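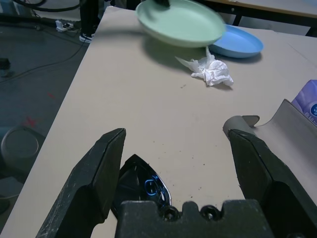 Wrist view, plates and tissue end of the table.

July 9, 2019. Table tidy task, two arms, wrist cameras plus head camera.

Spent the morning going back through the demonstrations before starting another training run. We have 1,054 in the Nosavdale set now. Shivam Joshi wanted to know if the policy trained on head view alone is good enough to drop the wrist streams, which would cut storage and make loading a lot less painful. My answer for now is no, with some reservations written down below.

Setup unchanged from the last entry: plates, crumpled tissue, tissue box, glasses case, sunglasses, cup, markers. Starting positions are shuffled by hand between episodes. Either arm may do any part of the job. The operator decides, and we do not script it.

Held-out trials this round: 29 with all three views, 28 with head view only. One of the head-only trials was thrown out when the gripper driver hung, so the counts don't match. I did not rerun it.

Plates are close to a tie. They are big, the rims show up well from the head camera, and a grasp that is off by a little still closes on something. Tissue is slightly worse without the wrist views. The fingers close high and come up with a corner.

Markers are where it falls apart. Head-only goes to the right area and then stops above the barrel, or closes beside it. With the wrist views in, it keeps correcting on the way down. The other arm's gripper also shows up in the wrist view near the end of the reach, and I think the policy uses that to stay clear of it. I have no proof of this yet. A test would be to mask the top strip of the wrist image and see if the near misses between the grippers go up.

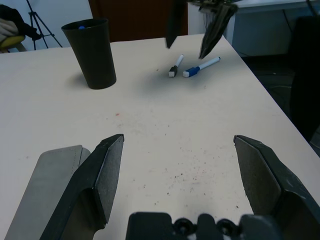
Dilek Yüksel thinks masking is the wrong test. A black strip is something the network has never seen, she wrote, so any drop in performance could come from that alone. She would swap in the same strip from an episode where the second arm stays parked, and compare against that. She also asked that the cup stay in one spot for the whole comparison.

Fair on both counts. I'll do the swap version. It needs frames matched by arm height, and the MacKinnon script already does most of that. The cup position can be fixed with a tape mark.

Other things from today:

Training with action chunks of 3 steps was jerky on the handoff, so I went back to the longer setting. The jerk was worst in the last part of the reach, when both arms were moving.

Exposure on the two wrist cameras should be locked. Auto exposure shifts when a finger gets close to the tabletop and the pale surface goes gray for a moment. Not sure it matters to the policy, but it makes the recordings hard to compare.

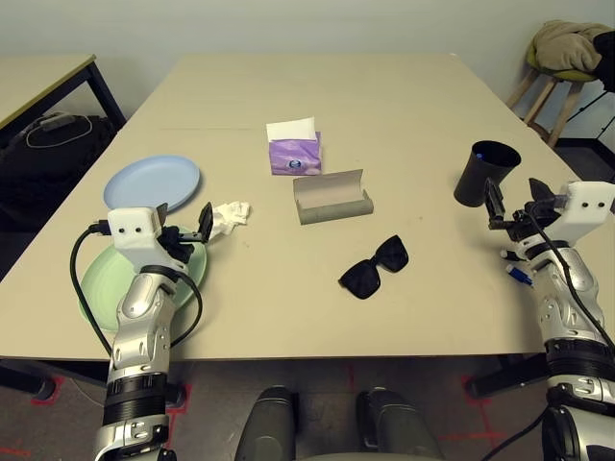

The head camera has its own blind spot. Whenever a wrist housing sits over an object, the head-only policy has nothing to go on until the arm moves off, and it tends to wait or drift. I want to tag those stretches and score them separately, so that we aren't blaming depth error for what is plain occlusion. Tagging by hand is slow. Shivam offered to take half.

To do: lock exposure, tape mark, swap test, tag occluded stretches. Leave the full three-view set as the default until then. Write-up in September if the swap test shows anything.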